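Preguntas frecuentes – Visita a la fortaleza de Kuruc

Información para preparar la visita al recinto amurallado y a la torre del homenaje. Actualizado el 16 de julio de 2019.

¿Dónde está la fortaleza?
En lo alto del cerro de Prastik, a 13 kilómetros de Saven por la carretera del valle. El último tramo se hace a pie por un camino empedrado.
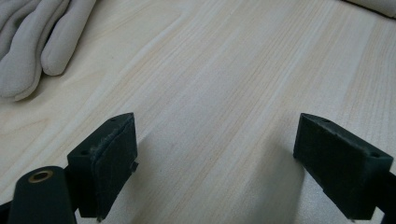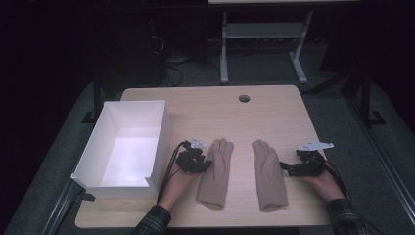
Guantes sobre una mesa de madera clara.

¿Cómo se llega sin coche?
Desde la estación de autobuses de Londirport sale la línea 9, con parada en Saven y final al pie del cerro. El billete se compra al conductor. En enero la línea solo funciona por la mañana.

¿Cuál es el horario?
El recinto abre a las 9 de la mañana y cierra al anochecer. La taquilla deja de vender entradas una hora antes del cierre.

¿Cuánto cuesta la entrada?
La entrada general cuesta 13 euros e incluye las murallas, el aljibe y la torre. Los menores de nueve años no pagan. El patio exterior es de acceso libre.

¿Quién construyó la fortaleza?
La levantaron los señores de Kuruc para vigilar el paso del río. Las murallas son la parte más antigua – la torre se añadió dos siglos después y se rehízo tras un incendio. La capilla conserva el portal original, aunque la cubierta es moderna.

¿Se puede subir a la torre?
Sí, en grupos reducidos y con calzado cerrado. La escalera es estrecha y no hay ascensor. Con viento fuerte se cierra la terraza, y en ese caso no se devuelve el importe de la entrada.

¿Qué ropa conviene llevar?
En invierno, abrigo, gorro y guantes. El cerro está muy expuesto y en las salas no hay calefacción.

¿Hay visitas guiadas?
Hay dos al día, en español y en inglés. Duran dos horas y se reservan en la taquilla o por teléfono, extensión 3444.

¿Se admiten perros?
En el patio exterior sí, con correa. En la torre y en la capilla, no.

¿Se pueden hacer fotos?
Sí, sin flash en la capilla. Para usar trípode hay que pedir permiso por escrito antes de la visita.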